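Courses > Mekcombe Technical College > Robot Data Practice > Handout 4

Print this page | E-mail this page

HANDOUT 4: WORKING RULES FOR HAND-WORN CAPTURE EQUIPMENT
Course instructor: Femi Nwankwo
Revised 14/03/2019

4.1 Scope

These rules apply to manipulation recordings made with a hand-worn or hand-held sensor kit carrying a fiducial marker. They do not cover teleoperation or work near a powered arm (see Handout 6). The terms "operator", "station" and "take" are used as defined in the Harju lab manual.

4.2 Station layout

a) Place the object set before the operator puts on the kit. Record the layout on the station sheet.
b) Coil surplus cable and strap it. Leave enough slack for the full reach of the arm. The coil may lie on the work surface, provided it is entered on the sheet.
c) Soft items such as cloths are entered as "deformable". Their folds need not be reproduced between takes.
d) Curved or cushioned surfaces are permitted. Enter the surface type, as balls may roll after release.

4.3 Marker visibility

The marker must be readable by at least one fixed camera throughout the take. A marker face turned away from one camera is acceptable if a second camera sees another face. Tracking gaps longer than 30 frames are flagged by the Flotia import script and reviewed by hand.

Compare marker position, cable run and the operator's free hand at the pool table station:
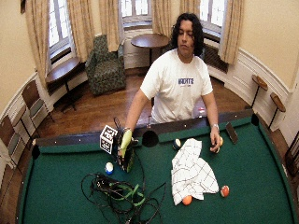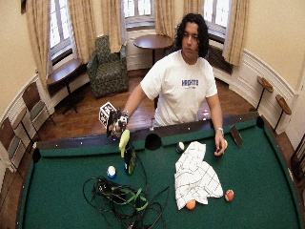
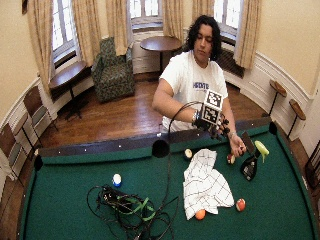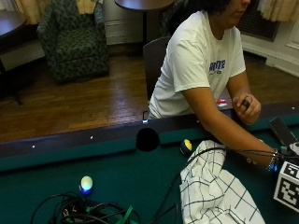
4.4 Operator conduct

a) Keep the eyes on the work surface during a take.
b) The free hand may hold or steady an object. Enter such takes as "two-handed".
c) Do not cover the marker with the free hand, sleeve or hair.
d) Watches and bracelets are allowed on either wrist if they do not touch the kit. Enter them on the sheet.
e) Standing and seated takes are stored in separate folders.

4.5 Stopping a take

Stop if a cable pulls tight, if the marker mount shifts, or if an object leaves the work surface. Mark the take "S" and keep the file. Recalibrate after any mount shift, however small. Valness mounts are tightened by hand only.

4.6 Records

Each take receives one number, which is never reused. The current block begins at 1239. Station sheets are handed in with the drive. Corrections are made in ink with the old entry still legible.

Reading for the next session: Harju manual, chapters on calibration and cable strain.

This site uses cookies to remember your settings. Accept | Read more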